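In defence of the untidy bedroom

I have spent most of this year gathering examples for a robot that is meant, one day, to put things away. My part is humble. I take the arm through a job by hand, the cameras record it, and then I take it through the same job again. By May we had 900 runs on file, and I could have told you the colour of every block in the box with my eyes shut.

Those first runs were beautiful, I must say! Grey table, even light, one block, one tray. Abelardo Alvarado, who looks after the training side at Skutow, was very patient with me while I admired them, and then he asked what the arm would do with a duvet. I had no answer to give him. We hadn't recorded one.

So my argument, for anyone starting a collection of their own, is that you should get into proper rooms far sooner than feels comfortable. I would sooner have 47 runs on a patterned bed by a bright window than 2000 on a clean table. You will lose some of them. On our first Thursday away from the bench I threw out 9 before lunch, mostly my own clumsiness, and I was rather cross about it on the train home. But the ones we kept have been worth the bother many times over.

Think of what a bed asks of a machine. The surface gives when you press on it. A printed cover is full of shapes that look, to a camera held close, as though they might be picked up -- and a crinkly wrapper has hardly any shape of its own until you take hold of it. Daylight comes in from one side and does as it pleases. People sometimes suggest a plain sheet, to make things easier, and I do understand the temptation, but I have never yet stayed with a family who slept on plain grey felt.
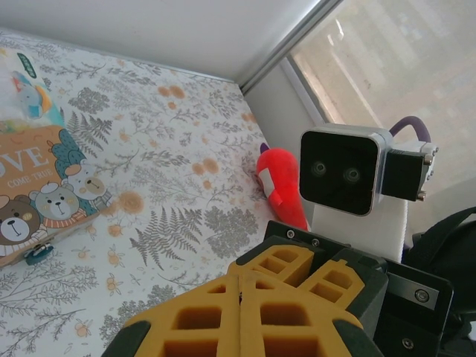 What I would ask of collectors

Leave the room as you find it, within reason. Move the toy that is about to fall, by all means, but don't line everything up for the gripper. Write down the time of day, since the light at four o'clock is a different thing altogether from the light at ten. And keep the awkward grasps, the ones where you went in, thought better of it and came round the other side. I used to delete those out of vanity, and I wish very much that I had them back.

It is slower work, and it makes for a shabbier chart at the monthly meeting. I can live with the chart.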